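About Lurorham

Lurorham is an independent school of garment care and textile repair. We teach adults who wish to enter the laundry, alterations and hotel linen trades, and we offer shorter courses for people already working in them. The school opened in two rented rooms above a dry cleaner in Murnumance and now occupies its own building on Nautiyal Street.

Our Programs

The Certificate in Garment Care is our main program. It takes 240 hours of instruction and may be completed by day or in the evening. Students study fibers and finishes, water and detergents, stain removal, pressing, hand mending and the keeping of customer records. Every student completes a placement with a working laundry or alterations shop before the certificate is awarded.

The Certificate in Linen Management is intended for staff of hotels, clinics and residential homes. It covers stock control, sorting, rewash rates and the safe handling of soiled goods. Applicants should have at least one year of paid work in a related position.

Short courses in buttonholes, zipper replacement, knitwear repair and wool pressing are announced each term. No previous training is required for these.

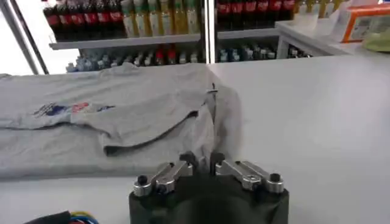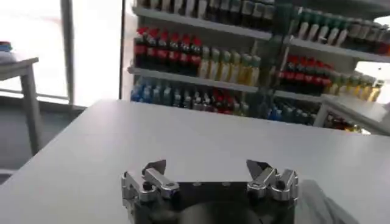
Admission and Fees

The school admits 126 certificate students a year. Applications are read in the order received, and each applicant is invited to a short interview and a basic sewing exercise. The exercise is used to place students in a suitable group. It does not affect the offer of a place.

Tuition for the Certificate in Garment Care is $3000, payable in full or by term. The fee includes thread, needles, practice cloth and the course handbook. Students supply their own shears and a pressing cloth. The Kurkon Bursary meets half of the tuition for students who are returning to work after caring for a family member. Bursary forms are available from the school office and must be returned by the end of March.

Our Standards

Classes are taught by instructors with trade experience, and written work is marked by a second reader. Students who do not pass a practical assessment may repeat it once without charge. Records of attendance and results are kept in confidence and released only at the written request of the student.

The school also accepts garments from the public for supervised student repair. Items are taken in at the front desk during term and must be clean on arrival. Leather, fur and bridal wear cannot be accepted.

Page last revised February 2023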